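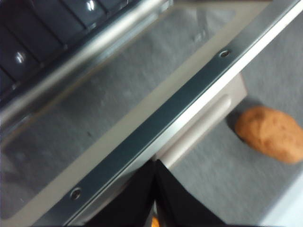

Le logiciel qui pilote un bras dans une cuisine a un ennemi que les brochures citent rarement : la porte. Une recette se découpe en étapes, une étape en gestes, et tout cela s'écrit assez bien. Ouvrir un appareil et passer dessous ou à côté sans rien cogner, c'est une autre affaire. Une porte ouverte prend de la place, elle masque ce qu'il y a derrière, et quand son chant est en métal sombre avec un liseré brillant, la caméra du poignet lit volontiers le reflet comme une arête. La pomme de terre posée à droite, brun clair et tachetée, pose beaucoup moins de problèmes de perception que le rail argenté.

J'essaie des planificateurs de mouvement depuis l'hiver, avec plus de patience que d'enthousiasme. Voici mes astuces pour ceux qui veulent tenter la chose chez eux, en sachant que la main humaine gagne encore à chaque fois.

Décrire la porte deux fois

Dans Sillow, on déclare un appareil avec ses volumes. La plupart des gens déclarent la porte fermée et laissent le logiciel deviner le reste. Faites un volume pour la porte fermée et un autre pour la porte ouverte à fond, puis interdisez les positions intermédiaires pendant les déplacements. On perd en souplesse, on garde ses charnières.

Se méfier de la confiance affichée

Cliris donne un score pour chaque objet reconnu. Il est joli, il est vert, et il ne dit rien de la distance. Chez moi il a tenu une poignée pour certaine alors qu'il la plaçait 3 centimètres trop loin. Regardez plutôt si l'estimation bouge d'une vue à l'autre. Si elle saute, on arrête le bras et on reprend la vue.

Soigner la lumière avant les réglages

Éteignez le spot au-dessus du plan de travail, ou tournez-le vers le mur. Les grilles et les rails brillants renvoient des taches blanches qui trouent la carte de profondeur. J'ai passé deux soirées sur les filtres de Karimi avant de toucher à l'interrupteur. Les filtres sont restés à leurs valeurs d'origine.

Ralentir la caméra embarquée

Une image prise en plein mouvement est floue, et le logiciel s'en sert quand même. Ajoutez une pause de 400 millisecondes avant chaque prise de vue utile. Le fabricant de Prokby promet de s'en passer. Je n'ai pas vu la différence entre son mode rapide et un tirage au sort.

Garder un journal lisible

Rosalinda Navarro, qui m'a prêté ses scripts, note chaque échec en une ligne : l'objet visé, la position de la porte, la dernière estimation. Au bout de 6 essais on voit souvent la même faute revenir. Les graphiques du tableau de bord, eux, montent toujours.

Ce que je n'automatise pas

Tout ce qui chauffe. Un essai se fait appareil débranché et froid, main près de l'arrêt d'urgence. Je laisse aussi de côté les portes à ressort, dont la force change en cours de route et que mon contrôleur suit très mal. Une mise à jour est annoncée pour octobre. Je relancerai les mêmes essais avec les mêmes pommes de terre, et je mettrai les lignes du journal à la suite de cette page.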